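November 20, 2025 – Book Evening at Breddale Library: The Korean Families of the Horkard Cannery

Local author A-yeong Ra will present her new book, The Winter Shift, at the Breddale Public Library this evening. The book tells the story of the Korean families who came to work in the Horkard fish cannery after the Korean War, and who stayed in the town when the cannery was closed. The program starts at 7 p.m. in the reading room on the second floor. Entrance is free and everybody is welcome.

Ra was born in Busan and moved to Breddale with her parents when she was a child. She learned of the cannery families from an older woman in her church, who had kept her pay slips and letters in a cookie tin for all of her life. The woman permitted Ra to copy them. From this tin the author went on to the town archive, where she found 648 employment cards from the cannery office. She read every one of them, and in 313 cases she could connect the card to a family name that is still known in the county.

"The cards say only the name, the hour of arrival and the wage," Ra said. "I wanted to know what the people cooked when they came home, and which songs they sang to the children. For this I had to go and ask."
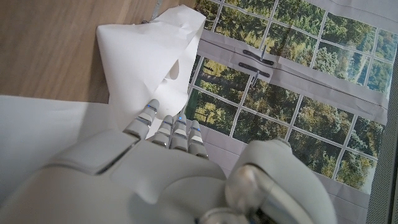
The asking took her two years. She visited former workers and their sons and daughters in Breddale, in Horkard and in several towns along the coast. Many of the conversations were held in Korean, and Ra translated them herself. In the book they are printed in both languages, on facing pages, so that grandchildren who do not read Korean can follow the words of their grandparents.

The Winter Shift is published by Prireo, a small press which has brought out other books on the history of the region. It is the author's second book. Her first one, Salt Road, was a collection of short stories and received a warm review in the county newspaper.

The evening will begin with a reading of two chapters. The first describes the opening of the cannery season, when the workers walked to the gate before sunrise. The second is about the boarding house on Bang Street, where up to four families shared one kitchen. After the reading there will be time for questions, and Ra will sign copies. The book can be bought at the door, by cash or card.

A small selection of the letters will be on display in the glass case beside the reading room until the end of the month. The library asks visitors who own photographs or papers from the cannery to bring them along. Staff members can scan them during the evening and will give the originals back at once.

Ra is already collecting material for a talk next June, which will deal with the Korean school that was held on Saturdays in the basement of the Horkard town hall. Former pupils and teachers who wish to speak with her can leave their name and telephone number at the front desk of the library.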